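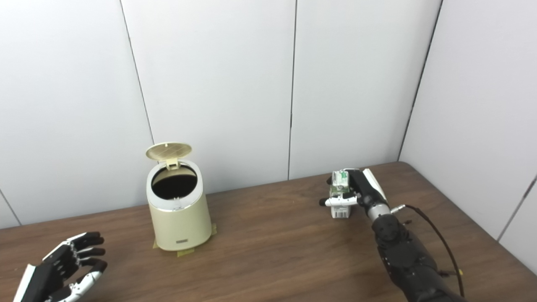

4 Aufstellen und Befüllen

Der Kisach ist ein kleiner Treteimer für Tisch und Arbeitsplatte. Wer ihn auf den Boden stellt, darf das tun, wird sich aber bücken.

4.1 Standort

1. Eimer auf eine ebene, saubere Fläche stellen. Hinter dem Scharnier so viel Platz lassen, dass der Deckel ganz aufklappen kann.

2. Den Fuß des Eimers mit Klebeband am Tisch fixieren, wenn er beim Einwerfen wandert. Kreppband genügt. Schön ist es nicht, der Eimer bleibt aber da, wo man ihn vermutet.

Achtung: Kein Klebeband auf geölte oder frisch lackierte Tischplatten. Flistden ersetzt Eimer, keine Tische.

4.2 Einwerfen

1. Deckel bis zum Anschlag öffnen. Ein halb offener Deckel fällt erfahrungsgemäß im falschen Moment.

2. Verpackungen vor dem Einwerfen zusammendrücken und über der Öffnung loslassen, also nicht aus 50 cm Entfernung. Treffer aus dieser Distanz sind möglich, Fehlwürfe auch.
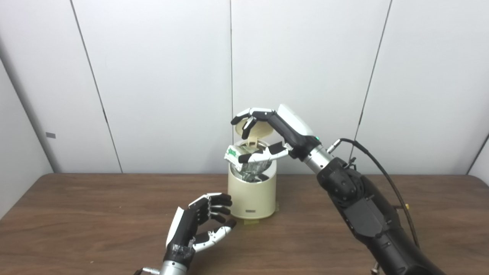 3. Sperrige Folie mit den Fingern unter den Rand schieben. Was über die Kante hängt, zählt noch nicht als entsorgt.

Hinweis: Knisternde Folien entfalten sich gern wieder. Einmal fest knüllen hilft mehr als dreimal nachstopfen.

4. Deckel schließen. Lässt er sich nur mit Kraft zudrücken, ist der Eimer voll, auch wenn im Haushalt darüber noch verhandelt wird.
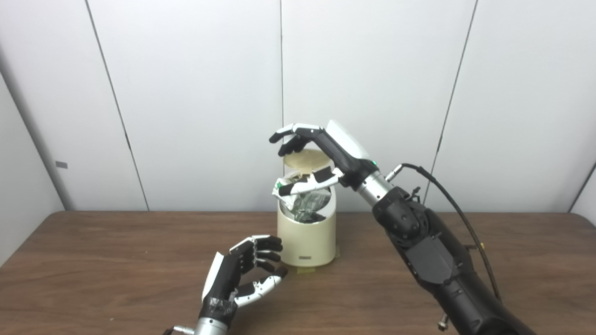
Spätestens dann den Beutel wechseln, siehe Seite 14. Passend sind die Beutel Wistine 11; größere gehen auch, werfen aber Falten, in denen sich Krümel dauerhaft einrichten.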